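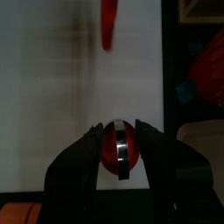
Smooth, red and shiny, seen close up.

Search reviews... Go

Tono desk lamp: a lot of money for a decent light
By Amber Lambert

The box says the Tono will "change the way you see your work". I have had it on my desk since May and I see my work much as I did before, only a bit more brightly and with £182 less in the bank.

I bought it myself, after reading too many glowing write-ups. The shop page had 555 ratings when I ordered, nearly all of them five stars, and a suspicious number were written within a day of the lamp arriving. Anyone can love a lamp for an evening. I wanted to know what it was like at four in the afternoon on a grey day, when I'm mending a hem in navy thread on navy cloth.

It is good at that, I'll admit. Dark colours are easier to tell apart than under my old Onuoha clip-on, and black thread next to navy no longer has me walking to the window. Reds are less convincing. On the "warm" setting they go slightly orange, and shiny things throw back a hard little spot of light that you end up tilting your head to avoid. The cool setting fixes the colour and makes the room feel like a dentist's.
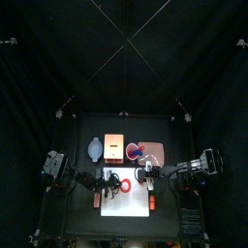

The arm is where I started to lose patience. It moves sweetly for the first few weeks, then begins to sag at the upper joint, and the screw that tightens it is hidden under a plastic cap I had to lever off with a butter knife. Tono says the bulb unit lasts 2,000 hours before it starts to dim. For someone who sews or draws most days that isn't very long, and you can't buy the unit separately yet. I asked. The reply said a spare was "planned", with no price.

Then there's the touch control. It sits on the base, exactly where you rest your wrist, so I have plunged myself into darkness more often than I'd like. A plain switch would have done.

Would I buy it again? At half the price, probably. The Zadham clamp lamp has an uglier head and a stiffer arm, but the arm stays up and the bulb is an ordinary one. If you already own something that lights your table properly, keep it.

Score: 3 out of 5
Good: dark colours, small base
Bad: sagging arm, silly touch control, no spare parts

Related reviews
Zadham clamp lamp, six months on
Zeteo folding magnifier
Onuoha clip-on light: still worth having?
Sewing table chairs under £100

Contact us | Copyright, all rights reserved | Back to top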